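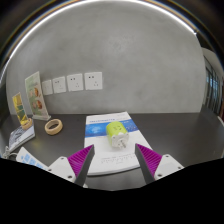

Grey desk top with a row of four wall sockets. The small green and white device is standing on a printed sheet.

Search help pages Enter a word Go

Desks and sockets: frequently asked questions
Kurnine House, Lultport

Which desks do these answers cover?
The single desks in the Steiner Room and along the first-floor corridor, 39 in all. The long tables in the café have their own rules, which are on the board by the till.

How do I book?
Use Conik, our booking page, or ask at the front desk. Bookings open 24 hours ahead. You can take a desk without booking if it shows as free, but you will have to move if someone books it after you sit down.

How long can I stay?
A booking lasts 3 hours. You can add a second one straight after if the desk is still free. Please leave by closing time at 9 pm, even if your booking runs past it.

Can I use all the sockets behind my desk?
Yes. If two desks share a row of sockets, use the ones nearest to you and leave the others clear for your neighbour.

Can I plug in an extension lead?
No. Please do not plug in heaters, kettles or fans either. Laptops, phones, tablets, small lamps and ordinary chargers are all fine.

A socket is not working. What should I do?
Try your plug in the next one along. If that is dead as well, tell the front desk the number on your desk and we will move you. Please do not reset anything in the cupboard by the stairs.

Can I set up small equipment of my own?
Small battery or plug-in items are allowed if they are quiet and fit on your own desk. Stand anything with a pin, clip or sharp corner on paper or a mat so that it does not scratch the top. Larger kit needs to be agreed with us first.

Are the desk tops easily marked?
They mark more than we expected when we fitted them. The dark finish shows scratches and dried drips. Wipe spills with a damp cloth from the shelf by the door and do not use spray cleaner. Tape and sticky tack are not allowed on the desks or the walls.

Can I leave printed sheets or leaflets out for other people?
Not on the desks. Loose paper is cleared every evening and goes in the recycling. If you have leaflets for other visitors, hand them in and we will put them in the rack for up to a month.

What if I leave something behind?
Items found on a desk are put in a bag with the desk number and kept at the front desk. Small things such as memory sticks, adaptors and earphone cases go in a separate tray, so please say what yours looks like when you ask.

Can I print here?
Yes, on the ground floor. Single sheets can be paid for at the machine. Print jobs of more than 700 pages have to be arranged beforehand.

Can I change the height of the desk?
No, the desks are fixed. The chairs go up and down with the lever on the right. Two higher desks in the corridor are kept for wheelchair users and can be booked by phone.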